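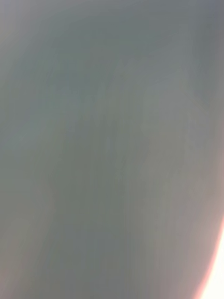

Farbton Grau, Nahaufnahme

Kunstblume Hortensie, Einzelstiel, hellblau
Serie Tornden, Artikel 800

Einzelne künstliche Hortensie mit dicht besetztem Blütenkopf und schlankem Stiel. Die Serie Tornden ist für Vasen, Gestecke und Tischdekoration gedacht und wird stielweise verkauft. Wer einen vollen Strauß binden möchte, nimmt drei bis fünf Stiele, für eine schmale Flaschenvase reicht einer.

Blüte und Stiel

Der Kopf setzt sich aus vielen kleinen Einzelblüten mit je vier Blütenblättern zusammen. Die Ränder sind leicht gewellt, die Blütenmitten gelblich grün. Das Hellblau ist ein kühler, blasser Ton und passt zu Weiß, Grau und hellem Holz. Auf einer dunklen Unterlage wirkt es kräftiger.
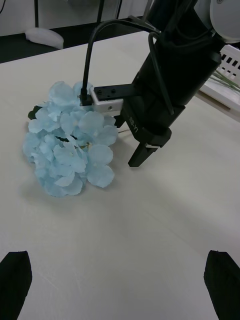

Hortensie Tornden in Hellblau, liegend auf hellgrauer Tischfläche

Der Stiel ist blassgrün und lässt sich von Hand biegen. Zum Kürzen bitte einen Seitenschneider verwenden, im Inneren liegt ein Draht. Scheren werden daran stumpf. Nach dem Auspacken sind die Blütenblätter oft etwas flach gedrückt. Einzeln mit den Fingern auseinanderziehen und den Kopf über Nacht aufrecht stehen lassen.

Pflege

Staub mit einem weichen Pinsel oder dem Föhn auf Kaltstufe entfernen. Flecken mit einem feuchten Tuch abtupfen, nicht reiben. Kein Spülmittel, keine Blattglanzsprays. Die Blume ist für Innenräume bestimmt. An einem Südfenster bleicht das Blau mit der Zeit aus, das gilt auch für die anderen Farben der Serie.

Ausführungen

Tornden Hellblau, Artikel 800
Tornden Creme, auf Anfrage
Tornden Altrosa, ab Juni wieder lieferbar

Passend dazu führen wir die Vase Nimura in Mattweiß mit enger Öffnung. Für Gestecke empfehlen wir trockenen Steckschaum. Nassschaum krümelt und hält den Draht schlecht.

Bestellung und Versand

Verkauf ab einem Stiel. Im Karton zu 10 Stielen ist der Stückpreis niedriger, die Köpfe sind dann einzeln in Seidenpapier eingeschlagen. Ab einem Warenwert von 79 Euro liefern wir innerhalb Deutschlands versandkostenfrei. Mengen über 200 Stiele bitte vorab anfragen, die Lieferzeit nennen wir mit dem Angebot. Abholung im Lager Steinbach ist nach Absprache möglich.

Farbabweichungen zwischen zwei Lieferungen kommen vor. Wenn mehrere Stiele nebeneinander stehen sollen, am besten alle zusammen bestellen.

Rückfragen zu Artikel und Mengen: Mattes Strobel, Verkauf
Stand der Angaben: 07/11/2019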